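야외 잡일, 기계에 어디까지 맡길 수 있나: 잔디와 진입로 편

마당 관리 작업 중 현재 기계가 단독으로 처리하는 것은 평탄한 면의 잔디 깎기 정도다. 가장자리 정리, 낙엽 수거, 포장면 틈새 제초는 아직 사람 손이 필요하다. 아래는 Wiststead의 넓은 잔디밭을 기준으로 정리한 요령이다.

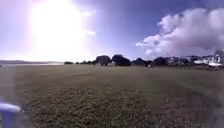
주행 경로는 작업 전에 지면 상태를 보고 정한다. 경계선도 포장도 없는 잔디밭에서는 기계가 기준으로 삼을 선이 없으므로 경계 와이어나 위성 측위가 필수다. 오른쪽에 휘어진 바퀴 자국처럼 눌린 곳은 예초 높이가 고르지 않게 나오기 쉽다. 갈퀴로 잔디를 세운 뒤 예초 높이를 60mm로 두고 한 번, 다음 날 방향을 바꿔 한 번 더 깎는다. 해가 낮을 때는 카메라 방식 기계의 인식률이 떨어진다. 역광 방향 주행은 피한다.

경사와 면적
Tinus 주행부는 경사 31%까지 올라가지만 젖은 풀에서는 그 절반으로 잡는다. 한 구역은 700㎡ 이하로 나눈다. 충전 잔량 85%에서 출발하면 한 구역을 마칠 수 있다.

진입로 가장자리
포장면과 잔디가 만나는 부분은 자동화가 가장 더디다. 자갈이 섞인 경계에서는 칼날에 돌이 튄다. Skuvasden 가장자리 날도 흙과 자갈을 구분하지 못한다. 경계에서 한 뼘 안쪽까지만 기계로 깎고 나머지는 반달형 삽과 손가위로 마무리한다.
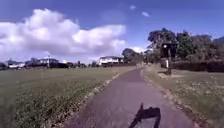

포장로 왼쪽의 자갈띠와 오른쪽의 흰 꽃이 핀 풀밭. 양쪽 가장자리 모두 수작업 구간.

꽃을 남기려면 해당 구역을 지도에서 제외한다. 기둥이나 표지판 밑동은 줄날 예초기를 손으로 들고 돌려 깎는다. 작업 후에는 칼날 덮개 안쪽의 풀을 긁어내고 물기를 닦아 보관한다. 칼날 교체는 9월에 한 번.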